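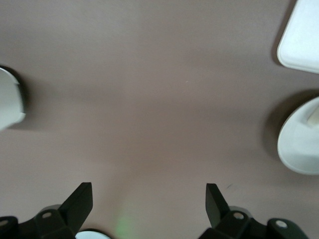
Test top, matte, mauve-gray

Matte waterborne finish, lighter band across the middle

tmarsh_finishes
Joined: May
Posts: 41

I have a tabletop finished in a tinted matte waterborne, two coats, foam roller. Under flat light the color reads lighter across the middle and upper center and darker toward the left side. I can't feel any difference with a fingertip. Before I put a third coat on I would like to know if this is film thickness, sheen variation or just the room. The top is MDF, primed, sanded to 320 between coats. Temperature in the shop was normal, humidity 45 percent.

oldgrain
Posts: 3000

Film thickness is my first guess. A foam roller unloads most of its material in the first pass and people tend to load at the edge and finish in the center. The edges get more tint per square foot. With a tinted topcoat that shows as a color shift. With a clear it would show only as sheen.

Do you have a wet film gauge?

tmarsh_finishes

No gauge. I weighed the tray before and after each coat, so I know the average but not the distribution.

Y. Xu

I would rule out the light first. A matte surface scatters light in most directions, but it still follows the falloff of the source. One window or one lamp on a broad flat top will give a gradient like the one you posted, and the corners will look dark. Turn the top 180 degrees and look again from the same spot. If the dark side stays where it was in the room, there is nothing wrong with the finish. If it moves with the top, it is in the film.

oldgrain

Agree that the turn test is worth doing. I don't agree that it settles it. You can have both at once, and a weak film gradient will be hidden in one orientation and doubled in the other. A gloss meter at 60 degrees in a grid of spots gives you numbers.

Y. Xu

A 60 degree meter is the wrong geometry for a dead matte finish. Below 10 units you want the 85 degree head. At 60 the whole top will read within the error of the meter and he will conclude that it is uniform.

oldgrain

Fair, for sheen. His complaint is color, though, and neither head measures that.

mazza_cabinet

We had this at the Mazza shop on a run of desks for a client in Vemham. Tint was settling in the tray. The first half of each top got thin color and the second half got heavy color. Stirring every few minutes fixed most of it. Flatting agent also settles, and then you get sheen and color moving together and it is hard to separate the two by eye.

Also check what you are rolling with. The short nap microfiber sleeves lay down a more even coat than foam in my opinion.

tmarsh_finishes

Stirred the can, did not stir the tray. Each coat took about 20 minutes.

mazza_cabinet

Long enough for settling with some products.

Yanling Xu (Lurnbridge)
edit: same person as Y. Xu above, logged in from the shop account

Did you do the turn test?

tmarsh_finishes
Dec 8, 2023

Did it this morning. The darker side mostly stayed with the room. One corner moved with the top, a small amount. I had to look for it.

oldgrain

So both.

Y. Xu

Mostly light. I would scuff with a gray pad, strain the remaining material, and put on the third coat with the tray stirred. Roll the full length each pass and keep a wet edge. Do not try to spot correct the one corner. Tinted waterborne will show a halo around any local repair.

oldgrain

I would leave it at two and put a clear matte over it. A third tinted coat shifts the color again and he may not like where it lands.

tmarsh_finishes

The color is already slightly darker than the sample card, so I'm leaning toward the clear. Does anyone know if the Larbridge clear matte goes over another maker's tinted coat without a tie coat?

mazza_cabinet

It should if you scuff it. Do a crosshatch test on a scrap first and give it a week.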